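Visit to the Forolar workshop, Vik

In August, members of the Nudthorpe group attended the open afternoon at Forolar, where Wenche Hellström and Birger Bakke received us. 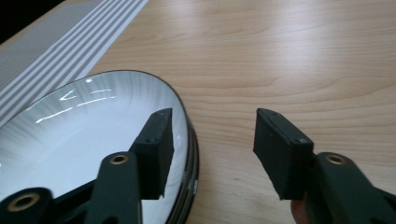 Table laying was the main subject of the visit. Ms Hellström explained that 716 recordings had been made with hand-held grippers. Glossy tableware remains a difficulty – a white plate can carry bright streaks of glare, and its rim is low.

The visit closed at 5 p.m. Bok-nam Son will receive comments.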